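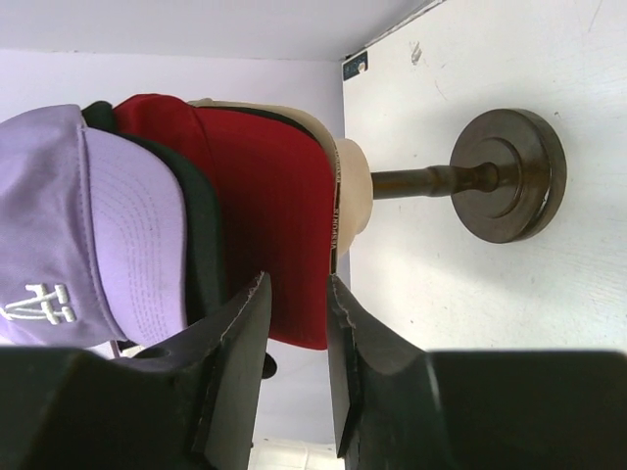
Progress report, equipment line – Trunodbridge handling project
Prepared by Aleksandra Kołodziej for Ozan Karabulut
10/10/2023

We're in great shape on purchasing, and I'm really happy with how the soft goods work is coming along! Since July we have spent $1,740 of the $2,824 you approved for small equipment, mostly on spare finger pads, cables and a second wrist camera from Flornuron.

Caps and hat stands are now part of the regular task set. They bend and slide in ways our boxes never did, and the team loves them (me included). They're also cheap, so we can keep adding styles without touching the main budget.

Two decisions are coming up:

Gripper fingers. Nunano quoted $56 a pair, or $50 if we order before the quarter closes. I'd like to take the lower price and keep a few pairs on the shelf.

Second arm. Bellini has offered a loan unit ahead of any purchase – a great chance to check reach and mounting in our own space. I need your OK on the loan agreement, and the insurance form is still with legal.

The updated spending sheet is in the shared folder.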